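Mukon, 형상 맞춤 로봇의 '놓기 오류' 원인 찾아 수정본 공개
멈춘 줄 알았던 집게가 한 박자 늦게 움직인 까닭, 카메라 두 대의 시계에 있었다

보도자료
배포일: 9월 28일 수요일
즉시 보도 가능

로봇 조작 기술을 개발하는 Mukon은 형상 맞춤 작업용 제어 소프트웨어 Plellari에서 발견된 오류의 원인을 확인하고, 수정본과 조사 기록 전체를 오늘 공개한다. 오류는 로봇이 부품을 아직 쥐고 있는데도 '놓았다'고 판단하고 다음 동작으로 넘어가는 것이었다. 다친 사람은 없었다. 집게 손가락 한 쌍의 패드가 찢어졌고, 폼 블록 하나의 모서리가 뜯겨 교체했다.

문제가 드러난 곳은 Mukon이 시험기관 Athanasiadis와 함께 운영하는 공동 연구 Pukon의 시험실이다. Pukon은 모양이 제각각인 부품을 집어 맞는 자리에 넣는 작업을 로봇에게 되풀이시키면서, 성공률보다 실패하는 방식을 꼼꼼히 모으는 연구다. 그 덕분에 이번 오류도 일찍 잡혔다. 439회의 시험 가운데 6회에서 같은 증상이 나타났고, 여섯 번 모두 기록이 온전히 남아 있었다.

증상은 이렇다. 집게가 부품을 목표 위치로 가져가고, 소프트웨어는 손가락을 벌리라는 명령을 보낸다. 정상이라면 손가락이 벌어진 것을 확인한 다음에 팔이 올라가야 한다. 그런데 오류가 난 시험에서는 확인 신호가 먼저 들어왔고, 팔은 부품을 쥔 채로 올라가려 했다. 부품이 홈에 걸려 있으면 블록까지 함께 끌려갔다. 한 번은 블록이 작업통 벽에 닿을 때까지 밀렸고, 그때 힘 제한 장치가 작동해 팔이 멈췄다.

처음에는 다들 손가락 패드를 의심했다. 패드가 닳으면 부품이 달라붙는 일이 더러 있기 때문이다. 패드를 새것으로 바꾸고 다시 돌렸더니 이틀 만에 같은 증상이 나왔다. 다음으로 구동부 나사와 전원 쪽을 확인했지만 이상이 없었다. 조사팀이 방향을 튼 것은 손목 카메라 영상과 작업통 쪽 고정 카메라 영상을 나란히 틀어 놓고 한 장씩 넘겨 본 날이었다.

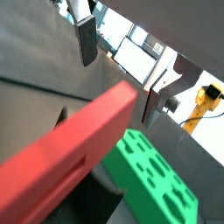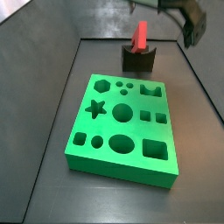

Pukon 시험실의 형상 맞춤 작업. 두 사진 모두 초록색 블록과 붉은색 물체가 보인다. 첫 번째는 손목 쪽 카메라, 두 번째는 고정 카메라 화면이다.

두 영상은 같은 순간을 가리키는 시각에서 서로 다른 것을 보여 주고 있었다. 손목 쪽에서는 손가락이 닫혀 있는데 고정 카메라 쪽에서는 벌어지는 중이었다. 차이는 200밀리초였다. Plellari는 두 영상의 시각 표시를 비교해 '놓기'가 끝났는지를 판정하는데, 두 카메라의 시계가 어긋나면 아직 오지 않은 일을 이미 지난 일로 읽을 수 있었다. 평소에는 시계를 자동으로 맞추지만, 작업 도중 손목 카메라의 연결이 잠깐 끊겼다가 돌아오면 시각 보정이 초기화된 채로 남았다. 화면은 곧바로 정상으로 돌아오기 때문에 운전자가 눈치챌 방법이 없었다.

조사를 이끈 Mukon의 기타 우니탄(Geetha Unnithan) 책임연구원은 이렇게 설명했다. "영상을 맞춰 놓고 보다가 다 같이 소리를 질렀어요! 몇 주 동안 집게만 뜯었다 조립했다 했는데, 집게는 멀쩡했던 거죠. 기뻤지만 등골이 서늘하기도 했습니다. 확인 절차가 분명히 있었고, 그 절차가 틀린 시계를 보고 있었으니까요. 저희가 설계한 부분이고 저희가 놓친 부분입니다."

원인을 찾은 뒤에는 일부러 고장을 내 보았다. 손목 카메라 케이블을 작업 중에 뽑았다 꽂고, 그 직후에 놓기 명령이 나가도록 순서를 짰다. 오류는 첫날 오전에 재현되었다. 재현에 쓴 순서는 공개 자료에 그대로 들어 있으며, 비슷한 구성을 쓰는 연구실이라면 자기 장비에서 직접 시험해 볼 수 있다. 다만 시험 전에 팔 속도를 낮추고 작업통 안에 손을 넣지 않도록 주의해야 한다.

수정본에서 달라지는 점은 다음과 같다.

첫째, 카메라 연결이 끊겼다가 돌아오면 시각을 다시 맞추기 전까지 로봇이 새 동작을 시작하지 않는다. 작업 화면에는 '시각 재조정 중'이라는 안내가 뜬다.

둘째, 놓기 판정에 손가락 위치 센서 값을 함께 쓴다. 영상 판정과 센서 값이 다르면 팔은 그 자리에서 정지하고 운전자의 확인을 기다린다.

셋째, 팔이 올라가기 시작하는 처음 구간의 힘 제한을 낮췄다. 부품이 걸려 있으면 블록이 끌려가기 전에 멈추도록 하기 위한 변경이다. 무거운 부품을 다루는 사용자는 이 값이 너무 낮을 수 있으므로 설정 화면에서 조정할 수 있게 했다.

검증은 Athanasiadis가 맡았다. 카메라 연결을 불규칙하게 끊는 조건을 섞어 800회를 시험했고, 잘못된 놓기 판정은 한 번도 나오지 않았다. 대신 작업이 느려졌다. 연결이 끊길 때마다 로봇이 기다리기 때문이다. 또 반들반들한 부품을 다룰 때 영상과 센서의 판정이 엇갈려 불필요하게 멈추는 일이 있었는데, 이 문제는 아직 풀지 못했다. 공개 기록에는 불필요한 정지 사례도 모두 실었다.

Athanasiadis에서 검증을 담당한 아킬 부토(Aqeel Bhutto) 선임시험원은 "도형 맞추기라고 하면 장난감 같다고들 하시는데, 저는 이만큼 재미있는 시험을 별로 못 봤습니다. 별 모양 홈 하나만 해도 각도가 조금만 틀어지면 들어가질 않아요. 그런 순간마다 로봇이 무엇을 근거로 '됐다'고 판단하는지가 드러납니다"라고 말했다. 그는 이어 "이번에는 그 근거가 흔들렸고, 어디서 흔들렸는지까지 따라가 볼 수 있었습니다. 기록을 통째로 내놓겠다는 Mukon의 결정이 무척 반가웠습니다"라고 덧붙였다.

현재 Plellari를 쓰는 기관에는 개별 안내가 나갔다. 손목 카메라와 고정 카메라를 함께 쓰는 구성은 모두 수정 대상이다. 카메라를 한 대만 쓰는 구성은 이번 오류의 영향을 받지 않지만, 힘 제한 변경이 포함되어 있으므로 같은 수정본을 설치할 것을 권한다. 설치 전까지는 작업 중 카메라 연결이 끊긴 경우 로봇을 정지시키고 프로그램을 처음부터 다시 시작해야 한다. 화면이 돌아왔다고 해서 작업을 이어서 진행하면 안 된다.

과거 시험 기록을 보관하고 있는 기관은 함께 배포되는 점검 도구로 시각 어긋남이 있었는지 확인할 수 있다. 도구는 기록 파일을 고치지 않고 의심 구간만 목록으로 뽑아 준다. Pukon 연구진도 같은 도구로 예전 기록을 다시 훑고 있으며, 그동안 '원인 불명'으로 분류해 둔 실패 가운데 이번 오류에 해당하는 것이 있는지 살피는 중이다. 결과는 정리되는 대로 공개 기록에 추가한다.

우니탄 책임연구원은 "비슷한 증상을 겪고도 집게 탓이려니 하고 넘어간 분들이 계실 것 같습니다. 꼭 연락 주세요. 영상이 흐릿해도 좋고 기록이 중간에 비어 있어도 좋습니다. 저희 팀은 지금 남의 실패 기록을 받아 보는 일에 완전히 빠져 있거든요"라고 전했다.

공개 자료 구성
조사 보고서, 오류가 난 시험의 양쪽 카메라 영상, 재현 순서, 수정본 변경 내역, Athanasiadis 검증 기록, 시각 점검 도구와 사용 설명서

Pukon 소개
Mukon과 Athanasiadis가 함께 진행하는 로봇 조작 실패 연구. 형상 맞춤, 부품 집기와 놓기 작업에서 생기는 오류를 수집하고 분류한다.

문의
Mukon 홍보 담당 및 Pukon 공동 연구 사무국
오류 사례 제보는 Plellari 작업 화면의 '기록 보내기' 메뉴에서도 접수한다.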